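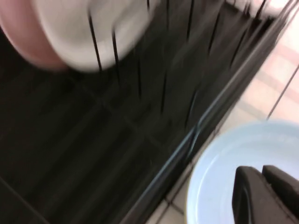 Loretstead, August 14, 2021

**Progress report: perception and grasp planning, dish rack task**

The short version is that the planner is in better shape than the numbers suggest and the perception stack is in worse shape. I'd ask you to read last quarter's summary with that in mind. It was too cheerful.

### Perception

Wrist-camera frames taken during fast moves are still close to useless for rack segmentation. The tines smear into vertical streaks across the face of any plate standing behind them, and the Sokonent model splits one plate into several. A pink-rimmed plate with a white centre is a typical casualty: the rim gets one mask, the centre gets two or three more. Light blue on pale tile is easier, though I wouldn't call it solved.

We retrained on 1,000 extra frames. Validation scores went up. Behaviour on the bench did not change in any way I could see, and I suspect the validation set is too much like the training set. A new split is being drawn up now.

### Planning

Harahap (the slot planner) now rejects insertions that would cross a tine. In the last batch of 12 trials it returned a valid path in 11. That is path validity only – it says nothing about whether the plate ended up in the rack, and it shouldn't be quoted as a success rate.

### Tooling

The Hosance replay viewer runs, but timestamps drift between camera and joint logs on longer recordings. Until that's fixed I don't trust any blur-versus-speed plot, including ours.

### Next period

- Cap wrist speed near the rack and measure the cost in cycle time
- Fix the clock drift before collecting more data
- Hold off on the multi-plate demo, currently pencilled in for November

Budget is unchanged. I'm not asking for more labelling money until the new split is done.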